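Towels, folding and storage: frequently asked questions

Last updated September 28, 2026

We get a lot of post about towels here at Skumgate, most of it from people who have watched somebody fold one beautifully on a screen and now feel bad about their airing cupboard. The answers below are our own opinion. We sell shelves and linen, so read them with that in mind.

Is there a correct way to fold a towel?

No. There is a way that fits your shelf, and it will be different from the way that fits your neighbour's. Anyone who tells you otherwise probably has a course to sell.

So what do you suggest?

For a hand towel, fold it lengthways into a strip and stop there if it is going over a rail. If it is going on a shelf, fold the strip in half, and in half again if the shelf is shallow. Bath towels get the same treatment with one more fold.

Does folding in thirds look better than folding in half?

A bit, on an open shelf, as the raw edge is tucked in. Behind a door we can't see that it matters. Thirds are also harder to judge by eye, and a badly judged third looks worse than a plain half.

Do I need a folding board?

We tried the Boateng board for most of March. It makes shirts very even. With towels it was slower than bare hands, and thick ones sprang open again when the flap came down. We don't stock it. If you already own one, keep it for shirts.

What should I fold on?

Any flat surface at a comfortable height. Beds are too soft and too low, and the cover moves with the towel.

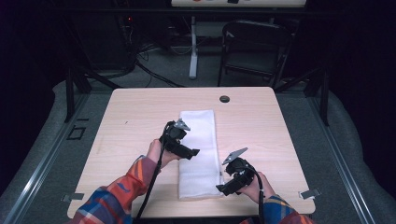 Table size is where people overspend. The Sudadwood catalogue has a "laundry station" at 369 pounds, and as far as we can tell it is a table. You want a top with room to lay the folded strip down in front of you and still get a hand in on either side. A white towel on a light wood-grain top with rounded corners, as in the photo, is all the equipment the job calls for. A hole for cables near the far edge does no harm either, so an old desk will do nicely – just wipe it first.

My towels never lie flat. What am I doing wrong?

Very likely nothing. Terry cloth is made of loops, and loops have bulk. The folded edge will always be soft and there will be a ripple or two along the top. The knife-edge stacks in shop displays may well have card inside them. Ours did, when we had a shop.

Should I iron them?

Please don't. It flattens the pile and the towel dries you less well. Give it a good shake when it comes off the line.

Is rolling better than folding?

It depends what you're short of. Rolls suit baskets and deep, narrow cupboards. On a flat shelf they slide about, and the one you want is at the bottom. The claim that rolling "saves half the space" turns up everywhere and we have never seen it measured. We put 12 hand towels in the same cupboard both ways and the difference was too small to argue over.

How many towels should I own?

Fewer than the lists say. Four bath towels will see a couple through if you wash once a week. Add a spare or two for guests.

Does 100 per cent cotton fold better than a blend?

It folds thicker. Blends are thinner and lie flatter, but some of them push water around instead of soaking it up. Buy for drying and put up with the fold.

Will the Grustemo shelf dividers keep my piles upright?

Up to a point. They hold the sides in, but a pile that leans forward still leans forward. Make two short piles before you pay for dividers.

Can I send a towel back once I've washed it?

Only if it is faulty. Pulled loops from a cat don't count – and yes, we can usually tell.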